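Keeping a Kitchen Arm in Working Order: Tips I Trust and Tips I Don't
By Siamak Rashti
Jul 4, 2021

Most of the advice on looking after a counter-side robot arm comes from people selling wipes. Skendmont will sell you a care kit for $69 and a "finger renewal" kit for $139. I have bought both. One had a nice box.

What follows is what I do, and how much I believe in it.

Cables first
Look at the cables before you look at anything else. Ours run down the outside of the arm and hang in a loop at the gripper, and a loop like that will find a cup handle or a faucet sooner or later. Move the arm by hand through its whole reach with the power off and watch where the slack goes. Too tight at the elbow is worse than too loose at the wrist. The Bakik forum says to tie everything down every four inches. I tried it and had to cut half the ties off again.

Cleaning the fingers
Damp cloth, drop of dish soap, second cloth to dry. Power off, and keep water away from the joints. I can't tell any difference between this and the Skendmont fluid, and I used the fluid until the bottle ran out. Degreaser is supposed to "restore grip." On our pads it left a film, so I quit.

Checking the grip
Use light plastic cups, and put them on a tray so that a drop stays a small event. Pick one up, hold it just over the tray, wait, set it back. Start at 40 percent force if your controller lets you choose. The Zabala handbook wants a full load test every week, which seems to me like a good way to wear out a gripper.

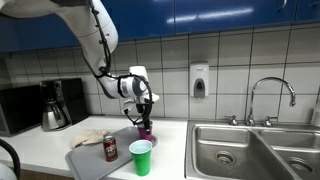 Re-teaching a position
Do this after any bump, and after anybody has scrubbed the counter and put the tray back "where it was." Tape marks at two corners help more than any software I've tried. Bring a single finger down over the mouth of a cup, slowly, and stop to look from the front and then from the side. If it's off, fix the tray before you touch the saved points. I spent most of April correcting points that had been fine all along.

Leave the other things on the tray while you check. An arm that only misses its neighbors when there are no neighbors hasn't been checked at all.
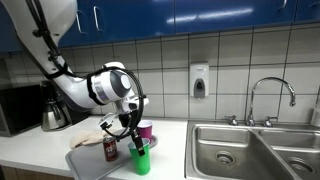
Finger just inside the green cup, with the can and the magenta cup left on the tray.

Error codes
Code 1815 on the Gurnaren controller is listed as "service required." Reseat the wrist connector with the power off before you call anyone. It has cleared the code for me more than once, though I wouldn't swear to why. If it comes back the same day, make the call.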